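Les lignes du bois
Espace jeunes lecteurs, dossier « Les matières de la maison »

Sur une table en bois clair, on remarque souvent des lignes un peu plus foncées que le reste. Elles forment ce que l'on appelle le veinage. Dans un arbre, le bois pousse par couches successives, les cernes, et la scie les fait apparaître sur la planche. Selon le sens de la coupe, elles dessinent des traits serrés ou de larges courbes.

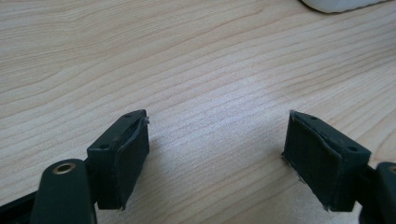 Ratree Phuthong demande si toutes les tables qui montrent des lignes sont en bois massif. La réponse est non : certains plateaux sont recouverts d'une fine feuille de bois, le placage, d'autres d'un décor imprimé. Il est parfois difficile de les distinguer à l'œil nu.

La lumière modifie également la couleur perçue. À l'endroit où elle se reflète, le plateau semble presque blanc.

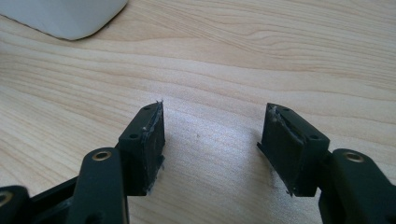 À toi d'observer

Pose une feuille de papier sur une planche de bois brut et frotte doucement avec un crayon gras. Compare ensuite ton dessin avec celui d'un camarade.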